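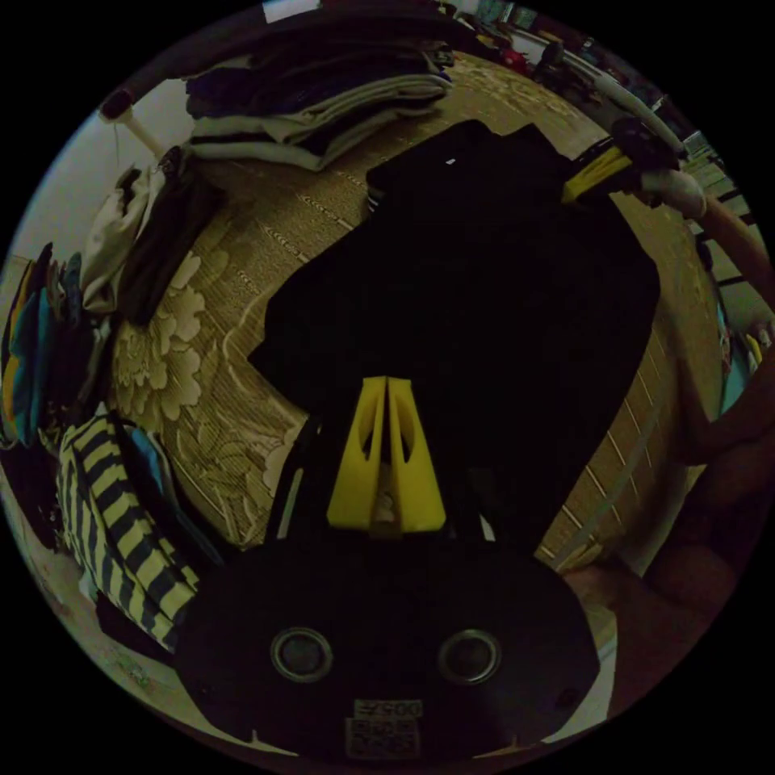
Last changed: May 16, 2025
Reading time: 2 min
Print | E-mail this page

Ticket – hand-held gripper pair, clothes folding set. Fingers closing late, slipping on dark cloth
Logged by: Nhàn Tô
Status: open, waiting on parts

Problem: yellow fingers close but dont hold. Worst on big black garments, fine on towels. Trigger feels normal. Pindarico log shows width reading stuck at 9 mm when tips are touching, should be 0.

Tried so far
– power cycle, both units. No change
– re-zeroed width in Pindarico, tips pinched shut. Held for 600 closes then drifted back
– wiped finger faces, alcohol, lint free cloth. Grip a bit better, reading the same
– swapped left and right units. Fault follows the unit, so not the cable or the hub

Opened the bad one. Slide rail gritty, grey fluff packed in behind the finger base. Vacuumed, one drop of Bollow oil, wiped off the excess. Slides freely now but theres play in the left finger, can rock it by hand. Screw was backed out. Thread looks tired.

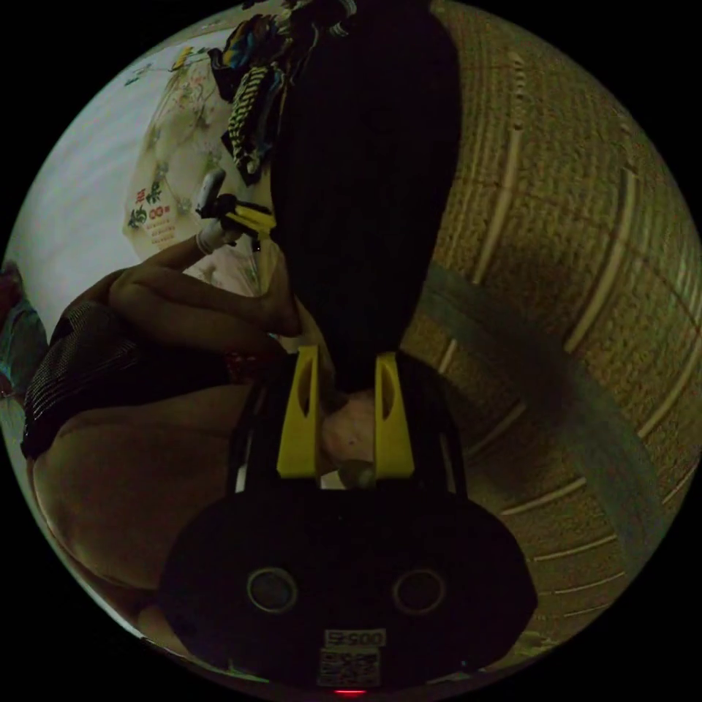
Label check before anyone orders anything. Pruvell match spares to the unit number and we got the wrong finger base last August by guessing. The one with the red light showing at the bottom of the housing reads 00545, so copy it exactly, zeros and all. QR is right under the number if your scanner is handy. Mark the box as well please, Tôn bench has mixed them up before.

To do
– new finger base and screw from Pruvell, 9 day lead time
– thread lock, the light stuff, NOT the permanent
– re-zero after fitting, then 1,000 closes on the bench before it goes back on the folding set
– add rail vacuum to the weekly check, any colour of fluff

Dont close this til the bench run is in.

Contact | Copyright Tôn | Back to top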